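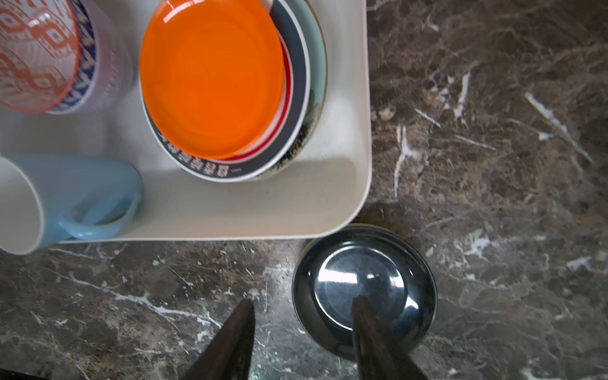
Dishes first. Always dishes. At Pakzad they gave the arm 14 kitchens' worth of crockery and one job - clear up, stack, don't break anything. Saturday, 3 p.m., still going.

Plates okay. Bowls, mostly. Mugs are the problem, says Benedikt Stüber, who has watched 50 runs this month and looks it. "The handle ends up anywhere. My son does it in a minute, complaining."

The arm took 15. Slow, carefull, a bit like a nervous guest.

Shivam Pal at Janside is less patient. His shop floor got a Tranex unit in September, for sorting parts into bins. Works fine until somebody moves a bin. Then a person walks over, moves it back. "So that's a chore too," he says.

Would he have one at home? Long pause. Maybe for teh laundry.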